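Galeria: a arrumação da caixa das cores

Oi, gente! Voltei com a página que prometi no fim do ano, a da arrumação do quartinho de costura (que é quarto de costura, depósito de brinquedo, canto de passar roupa e, quando vem visita, quarto de hóspede também). Demorei porque achei que ia resolver tudo num fim de semana e acabei levando 14 dias, com pausa pra feira, pra médico e pra uma gripe chata que me deixou de molho. Mas saiu!

Quem acompanha aqui já sabe que eu guardo tudo. Retalho de lençol, manga de blusa que encolheu, botão solto, bicho de pano que perdeu a orelha e ficou esperando conserto. A Hamdia Zeleke, minha vizinha de porta, diz que eu tenho dó de pano, e eu tenho mesmo. Ela me emprestou duas caixas da Catex, daquelas com tampa que encaixa direito, e foi aí que a coisa andou.

Fui escrevendo as legendas aos poucos, conforme ia mexendo em cada canto, então não reparem se uma conversa emenda na outra.

1. O começo de tudo

Primeiro esvaziei as prateleiras e joguei tudo em cima da cama. Tudo mesmo. Recomendo fazer de manhã, porque à noite você vai querer dormir e não vai ter onde! Eu fiz depois do almoço e dormi na sala, com as costas reclamando.

2. Separar por cor ou por tipo?

Passei anos separando por tipo: algodão com algodão, feltro com feltro, malha com malha. Funciona, mas na hora de costurar eu penso em cor. Quero "aquele rosa" e nunca lembro se era flanela ou tricoline. Dessa vez fui por cor, e o Édgar Correa, que me vende linha há um tempão, ficou horrorizado quando contei. Paciência, Édgar.

3. Os tons de rosa

Tenho muito mais rosa do que imaginava. Coral, salmão, chiclete, aquele rosa queimado de avó. Botei do mais claro pro mais escuro e fiquei olhando um tempão, toda boba. O salmão é o meu xodó, combina com quase tudo, até com bege, que sozinho me dá um sono danado.

4. Vermelhos e vinhos

Esses eu lavei antes de guardar, num balde separado, com vinagre. O vermelho solta tinta que é uma beleza (já perdi uma toalha de mesa inteira assim e não quero falar sobre isso). A Zewditu Woldegiorgis me escreveu perguntando se o vinagre fixa a cor de verdade. Olha, Zewditu, não sei te dizer, minha mãe fazia e eu faço. Água fria e sombra, isso eu garanto que ajuda.

5. Os pretos e marrons

Tudo que é felpudo gruda no preto, então ele foi pra uma caixa sozinho. Passei aquele rolinho adesivo em peça por peça e gastei 2 refis. O marrom escuro foi junto, porque com a luz fraca daquele quarto eu confundo os dois mesmo, e já fiz um par de bolsos com um de cada cor. Usei assim e fui pra missa.

6. O resto, que é onde mora a bagunça

Zíper, elástico, enchimento, olhinho de boneca, viés. Pra isso comprei potinhos com divisória da Goltus, 8 deles, e colei uma etiqueta em cada um. As etiquetas já estão descolando! Se alguém souber de uma cola que aguente o calor de janeiro, me conta nos comentários, que a que eu usei virou melado.

7. As cores juntas

Depois de guardar por cor, o gostoso é misturar de novo. Eu vinha nessa mania de pôr rosa perto de vermelho, coisa que minha professora de corte e costura proibia, e quebrar com um pedaço bem escuro no meio

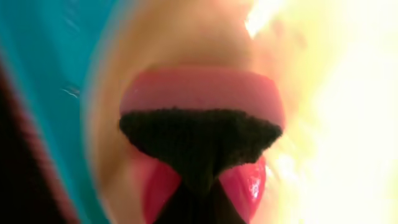 e aí fui tomando gosto. Azul-esverdeado do lado também fica lindo, dá uma levantada no bege. A Nuanchan Kaewmanee, do grupo das quintas, já me pediu pra montar uma almofada nessa combinação. Falei que faço, mas só depois que eu terminar a colcha da minha sobrinha, que está parada desde o casamento dela. Prioridade é prioridade.

8. O que foi embora

Deu uma sacola grande de doação e outra de trapo pra oficina do Robel Workneh, que usa pra limpar peça. Guardei umas coisas que devia ter dado, confesso. Tem um veludo cor de vinho, puído na dobra, que não serve pra nada e que me acompanha desde a casa antiga. Fica.

9. Quanto gastei

Várias de vocês sempre perguntam, então vamos lá: 351 reais, contando os potinhos, os refis, a fita de etiqueta e uma luminária de mesa. A luminária foi o mais caro e foi o que mais valeu, porque aquele quarto só tem uma janelinha que dá pro corredor do prédio.

Na próxima página eu mostro a gaveta dos moldes, que por enquanto ninguém abre sem levar um susto. Beijo, e Hamdia, as caixas eu devolvo semana que vem!

Publicado em 11 de janeiro de 2021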